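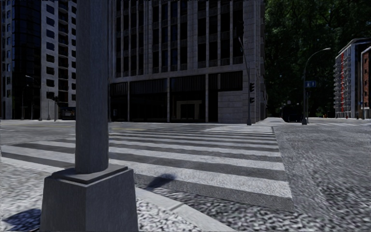
The crosswalk at the corner, seen from the sidewalk.

Company > Who We Are > About Gralleck

Shop Materials Sample Vials About Contact

About Gralleck

Gralleck is a contract fragrance compounder. We blend perfume oils to a client's formula, dilute them in alcohol, age them, filter them and fill them into bottles. We also keep a small line of our own under the Skurcombe name. The company was started by Smaranda Marinescu, an analytical chemist, and Morag Dalgleish, who had worked as a compounder for soap and candle makers.

What we make

Most of our work is eau de parfum and extrait for independent brands. The smallest batch we accept is 5 kilograms of finished product. The largest is 1,000 kilograms, which is the limit of our steel tanks. Body oils and solid perfumes are made in a separate room with its own scales, so that carrier oils stay away from the alcohol line. We do not make candles, room sprays or hair products.

The Skurcombe line is built mainly on woods and resins: vetiver, labdanum, cedar, a little incense. It is sold as sample vials and full bottles. Formulas are revised when a raw material changes, and the revision letter is printed on the bottom of the carton.

How a batch is handled

Each formula is entered by weight. Materials under 2 grams are weighed by hand on an analytical balance, and the rest are dosed from drums. Powders and thick resins are warmed or pre-diluted first. After blending, the concentrate rests before alcohol is added, and the diluted product is then aged for 40 days unless the client's file gives another period. It is chilled, filtered, and checked against the retained standard for color, density and odor.

Odor checks are made on paper strips, in the morning, by two people who work separately and compare notes afterward. If they disagree, the batch is held.

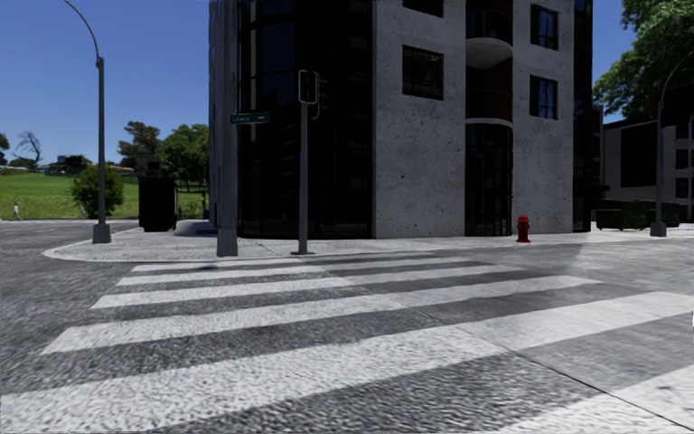 Street corner and crosswalk, looking across the intersection.

Materials and records

Naturals are bought by lot - we do not mix lots of the same oil in one drum. Kiani supplies most of our rose and saffron materials, and Giletton supplies our glass and pumps. A sample of every lot is kept cold and dark. Lot numbers, weights and the initials of the compounder go on the batch sheet, and clients receive a copy with the shipment.

Allergen statements are prepared for each finished formula. Clients are responsible for their own label text, but we will read a proof on request and mark any ingredient that is missing or misspelled.

Working with us

New clients should send a formula or a written brief, the target volume and the bottle drawing. Formulas remain the property of the client. Development work is quoted separately from production - Morag Dalgleish handles the first, Smaranda Marinescu the second. The production calendar closes for cleaning and scale calibration in March, and orders for spring delivery should be confirmed before then.

Share this page 5 shares 2 comments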